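Filed under: Home Office / Cords & Power / Reader Reviews

I have bought a lot of power strips over the years and never felt moved to write about one. Then my old one died in January and I picked up the Bisden, and here I am, three months in, still pleased with it!

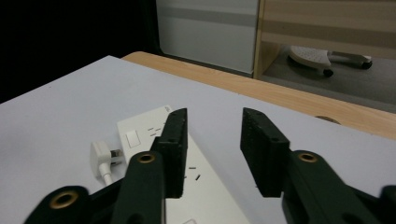
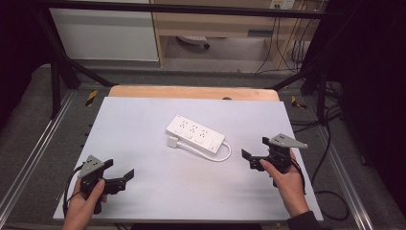 The power strip in glossy white, switch and sockets facing up.

First thing I love is the switch. It's a proper rocker with a good firm click (my last strip had a mushy little button I never trusted), and I flip it off every night with one finger. The sockets grip well too. My lamp plug used to sag out of the old strip if I so much as bumped the desk, and in 56 days of keeping notes it hasn't come loose once.

I run a monitor, the lamp, and a phone charger on mine, nothing heavy. The Prillelia I tried before it was cheaper but the finish felt chalky and it slid all over the place. This one wipes clean in seconds, though I'll admit the shiny top shows fingerprints if the light hits it right.

Gripes? I'd like a longer cord, and white is going to get grubby if you keep it on the floor. Mine lives on the desk. I paid 14 dollars and I've already ordered a second for the sewing table.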